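Andari B-Complex Liquid for Poultry and Calves, 1 liter
Reviewed May 2023

I don't buy much that comes in a bottle with a sunrise on it. We keep 57 laying hens and raise a few bottle calves every spring, and the feed store in Zulville has been pushing Andari's liquid B-complex since last year. The man at the counter told me I'd see a difference in 15 days. I asked him what kind of difference and he said I'd know it when I saw it. I bought a bottle anyway, mostly so I could stop hearing about it.

The idea is simple enough. You add it to drinking water or to milk replacer, and the animals get their thiamine, riboflavin, niacin and so on that way. My layer feed already has a vitamin premix in it. So does the replacer. The Andari leaflet doesn't say one word about that. It talks as if every animal in the county was living on straw.

I ran it in the hens' water for the full 15 days in the weeks after the molt, when they look their worst and are bound to look better soon whatever you do. They looked better. Laying came back at the pace it came back the year before, going by my egg book. I can't give the bottle credit for that and I won't.

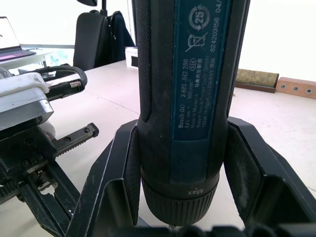
The label is my biggest complaint. It gives the dose as "one capful per drinker," and my drinkers come in three sizes. The amount of each vitamin is printed per liter of concentrate in gray type on a silver background, and the B12 figure falls right in the glue seam. A Bosch GO screwdriver manages to put its model number, 3.6V and the country it was made in on a narrow strip in plain white print, and I don't feed that to anything. Andari has the whole side of a liter bottle to work with and spends most of it on the sunrise. The lot number was stamped on the shoulder and came off on my thumb.

The calves were a bit more interesting. One heifer had been slow on the bucket after a bout of scours, and she picked up within a few days of getting it in her milk. She was also getting electrolytes and had been moved to a drier pen, so make of that what you like. The vet didn't object to the stuff and didn't seem excited by it. She did say that if a calf really looks short of thiamine, call her and don't mess around with bottles.

Smell is strong, like a vitamin jar left in a hot truck. The hens didn't mind. Two of the calves backed off the bucket the first morning and drank it at night. It turns the water bright yellow and leaves a film in nipple lines, so plan on flushing them. I didn't the first week and had to take one line down.

I've used the Claeys powder before, and it's what I'd compare this to. It clumps once the bag is open, but it comes with a scoop and a proper table by body weight, and a bag lasts me longer. Prirkari makes a liquid too. Haven't tried it, and the store doesn't stock it.

Would I buy Andari again? Not for healthy birds on a complete feed. I might keep a bottle in the barn fridge in July, when the heat puts them off eating but they still drink. The cap seals well and the bottle pours clean, I'll give them that. The rest of mine has a strip of tape on it with the dose written in marker, worked out for my own drinkers.

Two stars out of five.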